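10 December 2024, posted by Daveck

Long or short fingers for picking up clothes? I'm comparing two grippers on the same arm, with a wrist camera on each run. The Braseo has long grey fingers — shorts or a top off a couch are the test.

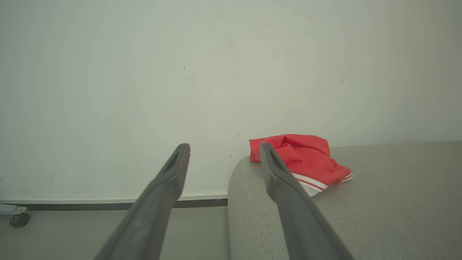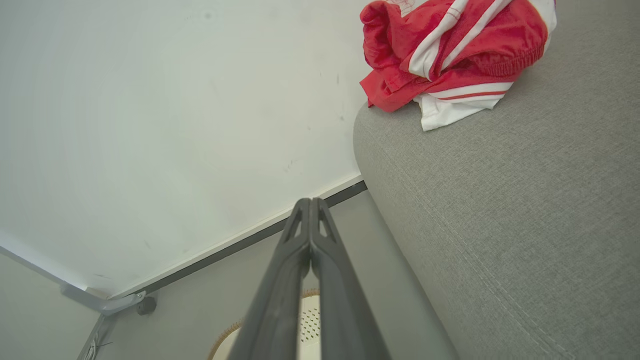
Bririx
Long ones, if the tips are stiff. Check yours for flex first.

So
short, cheaper

Comments
Same question here in March.
Which controller?

Contact | Copyright | Back to top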